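Open day at the Larkano building, Flandthorpe
Posted Friday, March 2, 2018

Writing this fast, train in 16 minutes and I want it down before I forget the half of it.

Got there late. Parking a mess, the lot on the Elano side was roped off so everybody was going around the block. Signed in, got a sticker, lost the sticker. They had 400 people signed up according to the woman at the desk and it felt like all of them were in the hallway by the coat racks.

Ground floor first. Mostly posters. A good one on battery recycling, a not so good one on the history of the building (tiny type, hung too high). Coffee free, cookies gone by the time I reached them. Skipped the talk in the big room, standing room only and I'd heard the same speaker in August.

Upstairs much better. Wubit Lencho was showing groups around, quick talker, knows the place inside out, answered everything without checking her notes. She said the Policarpio wing has 165 work tables now and that the white tops were her idea – you can write on them, wipe them, put stuff down anywhere. I want one at home. Didn't ask the price.

What I liked was the small stuff. Not the big shiny things in the lobby, just the everyday odds and ends you'd find in any kitchen drawer. Markers, candy, batteries. Took me right back to my dad's desk.
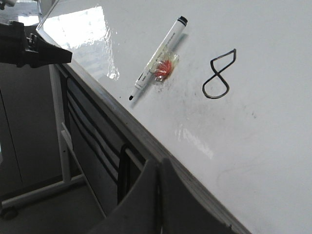
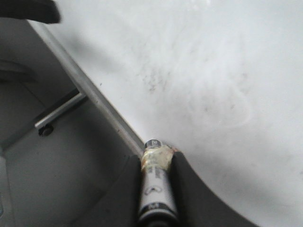
Asked Wubit about the writing on the tops and whether it ever gets to be a pain. She said permanent markers are the real enemy, somebody grabs the wrong one every few weeks. Alcohol and a soft cloth, she says. Never the green scrubby side of a sponge, it ruins the gloss and then the ink sinks in and you are stuck with it. Good to know, I have done exactly that to the board in our break room.

Lights up there are strong. Nice for working, bit hard on the eyes after an hour. A man in my group asked about blinds and got a long answer about the ceiling fixtures that I did not follow.

Battery talk at the end of the tour, short. Drop box is by the back stairs, bring your dead ones any weekday, tape over the ends first. I have a whole jar of them under the sink so thats my next trip sorted.

Then lunch. Soup or soup. Had the lentil, fine, needed salt. Two tables for the whole crowd so most of us ate on the stairs. Got talking to a couple who drove in from out of town for the day, they liked the upstairs best too and had given up on the lobby completly.

Missed the 2 o'clock demo, line was down the hall and round the corner. If you go next time do the upstairs first and sign up for the demo at the desk before you take your coat off. Bring a sandwich.

More when I find my notes, I think they're in the other bag.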